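Casdale Pantry and Drinks Cabinet
Set-up guide, part 4: Loading the drinks shelf

This part explains how to fill the drinks shelf after the cabinet is standing level and the doors are adjusted (see part 3). The guide is valid for the Casdale with the Drisberg shelf insert and also for the older Skandik insert. The steps are the same for both, only the stop rail has another shape.

Before you begin

The shelf insert holds 40 cans of the standard size. The maximum load for one shelf is 200 newtons, and you should not put glass bottles on top of cans. If you bought the cabinet in the Nagano finish, please remove the protective film from the shelf surface now. Cans do not roll well on the film, and later it is difficult to pull out from under the rail.

Put the cans first on a flat and clean surface near to the cabinet. A table is good. The floor is also possible, but then you must bend down for every can.

1. Take the cans out of the carton or the plastic wrap. Do not cut the wrap with a long knife.
2. Wipe each can with a dry cloth, also in the groove inside the rim. Dust from the shop collects there.
3. Lay one can on its side and look at the lid end. The rim should be round, without a dent, and the tab should lie flat.
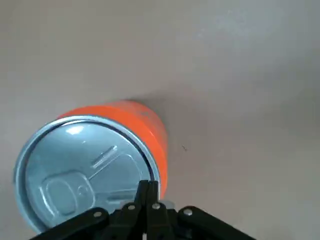
CHECKING THE LID END

An orange can on its side, with the lid turned toward you, is in the right position for this check. The raised rim goes around the whole lid, and the pull tab is in the middle part. Turn the can slowly with one hand and follow the rim with a finger of the other hand. You do not need to press.

Put the can aside if you find one of these things:
- the rim is bent inward at any place
- the tab stands up, or it is loose
- the lid is curved to the outside
- there is something sticky near the opening

Caution: A can with a curved lid can be under high pressure. Do not shake it, and do not try to push the lid back. Keep it away from the face.

Note: Small scratches in the color of the can have no importance. The same is true for a print which is not straight.

Filling the shelf

4. Pull the shelf insert out until you hear the click. With the Skandik insert there is no click, so pull until it stops.
5. Hold the can at the body. Do not lift it by the tab.
6. Place the first can in the back left corner and continue along the back row to the right. If you have cans of different kinds, give each kind its own row from back to front.
7. Leave a space of one finger between the last can and the stop rail.
8. Push the insert back slowly with both hands. If it goes hard, pull it out again and look for a can that has fallen over.
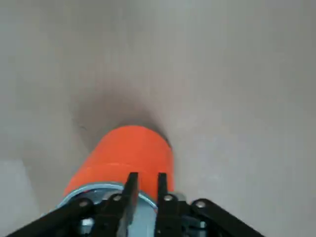

Fig. 4.2 Orange cylindrical object seen from above.

Note: Standing cans are easier to take out, but lying cans use the low shelf better. For lying cans, turn the support strip so that its soft side looks up, and let all the lids point to the front.

After one day, please check the screws of the rail again. They can become a little loose when the shelf is loaded for the first time. A replacement rail has the part number 603.

Text and corrections: Viera Skála
Last change: September 1, 2021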